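Can a robot do my chores yet? Term project report, by Noreen Siddiqui

I picked this topic in April, mostly because I hate cleaning up after dinner and wanted to know how long I'd have to keep doing it. My partner on the project was Ferenc Lengyel, who did the shop-floor half (stockroom jobs at Vendholm) while I took the household half. 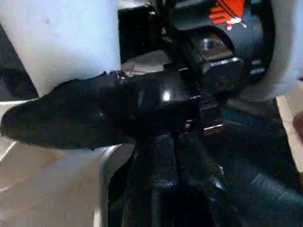
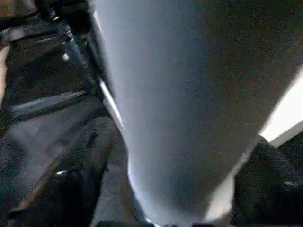 So, my half. I made a list of 12 chores and gave each one a score out of 30 for how much of it a machine could manage without someone stepping in. Vacuuming won easily, no surprise there. Putting things away came in near the bottom, and I'd expected it to do way better! Part of the trouble is the hand. Look how much room that black finger takes up next to the big white cylinder in the first picture, then think about getting it into my mum's pantry, where the jars are jammed in shoulder to shoulder. My own fingers barely fit. A smooth round shape also gives you no handle and no corner to hook onto, so it all comes down to where you squeeze and how hard.

Ferenc's list was kinder to the machines. Moving the same box to the same shelf scored 21, which was his favourite result (he brought it up a lot). Anything with mixed sizes or floppy bags dropped right off, and we argued for ages over whether folding the empty cartons should count as one chore or two. We left it as one.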